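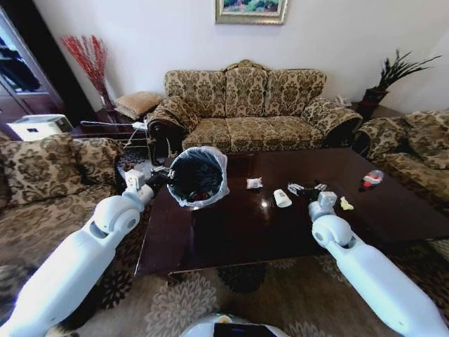 Unit 2. Clearing a living room table

Handout for the home care course at Clavgate. Instructor: Cremilda Camargo. Read it before the practical and bring it with you.

Litter comes off first, before any dusting or polishing. Bring the bin to the table and leave it lined. Carrying scraps across the room one handful at a time drops crumbs on the rug and doubles the walking.

Start with wrappers and tissue. Press each piece into a loose ball so it doesn't spring open on the way to the bin. Cups and bottles come next — check that they are empty, and take any liquid to the sink. Sort bottles according to the local recycling rules.

Leave trays, remote controls and papers where they are until the litter is gone. If you aren't sure whether something is trash, ask the client. 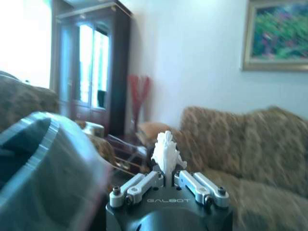

Fig. 1. A crumpled white piece, held near the sofa.

Glossy tabletops show every smear. Wipe with a barely damp cloth, then go over the top again with a dry one, working with the grain. Raised rims collect crumbs along the inside edge, so run a folded corner of the cloth along them. Keep sprays away from patterned upholstery — spray the cloth, never the table.

Joni Pelkonen will mark the practical. The written part is on page 56 of the workbook.

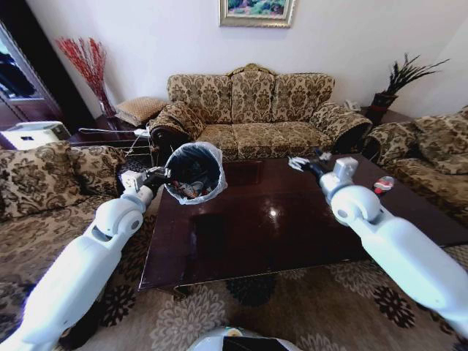
When should the bin liner be changed?
Change it at the end of the visit, or sooner if it holds food or anything wet. Tie the bag before lifting it out, and fit the new one right away.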